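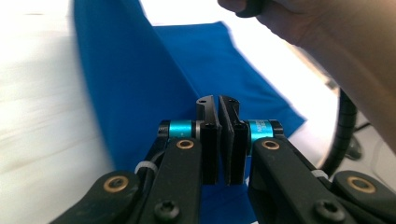 3 min read

Dandlow Home Help > Laundry and Linen > Dyes and colour

Does vinegar really set the dye in blue fabric, or is everyone just repeating it?

Posted by Fuseini Baidoo
Viewed 2,177 times

I've got a length of blue fabric I want to use as a couch throw. Our couch is cream, the kids sit on it in wet bathers, and I can see where this is heading.

Every second website says to soak it in white vinegar and salt before the first wash to "lock in the colour". My mum says the same. None of them say how vinegar does it, and the quantities go from half a cup to a whole bottle, so I suspect they're all copying each other. The bloke at the fabric shop told me it was colourfast and then, while he was bagging it up, told me to wash it separately. Which one is it?

No care label. I paid $50 for it so I'm not keen on wrecking it, but I'm even less keen on a blue couch. I don't know the fibre for certain either. It was on the cotton table but so were a few things that plainly weren't cotton.

I've seen a fixative called Modix mentioned as well. Is that worth bothering with or is it vinegar with a nicer label?

Tokeo
518 helpful votes

I'd ignore the vinegar. It has a proper use, in dyeing wool and silk, where the acid helps the dye take in a hot dye bath. Somewhere along the line that turned into "vinegar sets dye" and got stuck on every cotton towel in the country. A cold bucket of vinegar with a finished piece of cotton sitting in it is a bucket of vinegar. Same goes for salt. It's used during dyeing with some cotton dyes, and chucking it in afterwards won't fix dye that never bonded.

Mostly what comes out of new fabric is leftover dye that wasn't rinsed off properly, and you get rid of that by washing it. Test it before you go any further though:

Wet a corner.
Press it hard between two bits of old white cotton, a cut-up T-shirt will do.
Leave the lot under something heavy for an hour.
Rub the corner with a dry white cloth as well once it's dried, as some fabrics only come off when rubbed.

If the white stays white both times, wash it once on its own and get on with your life. If it comes up blue, wash on its own with ordinary detergent and test again. Keep going until the test is clean. Warm water shifts loose dye faster but cotton that hasn't been pre-shrunk will shrink, so measure it first if the size matters.

If it's still coming off after four or five goes I'd stop believing the shop and use it for something else. Picnic rug, lining for the boot, whatever.

I haven't tried Modix so I can't tell you what's in it. Fixatives do exist for cotton and some of them work, but they're made for particular dye types and you don't know yours. Read the back of the pack. If it doesn't say what fibres and dyes it's for, leave it on the shelf.

Mai
11 helpful votes

I always use vinegar and I've never had a problem!! One cup in the rinse, been doing it for years with jeans, doona covers, everything.

Comment from Fuseini Baidoo: Have you ever washed one without it, to compare?

Comment from Mai: No why would I

Fuseini Baidoo
Original poster

Did the test on Sunday. Pressed corner came up pale blue on the T-shirt, dry rub left a faint smudge. So much for colourfast.

I also cut two small squares off the end and soaked one in vinegar and salt overnight and the other in plain tap water. Pressed both afterwards. I couldn't pick which was which, and neither could my wife, who was on Mum's side. Two squares isn't much of an experiment, I know, and if it turns out to be wool I'll take it all back.

First wash is on now, by itself, warm. Didn't buy the Modix. The pack listed "most fabrics" and nothing else. I'll test again when it's dry, and the couch can stay bare until then.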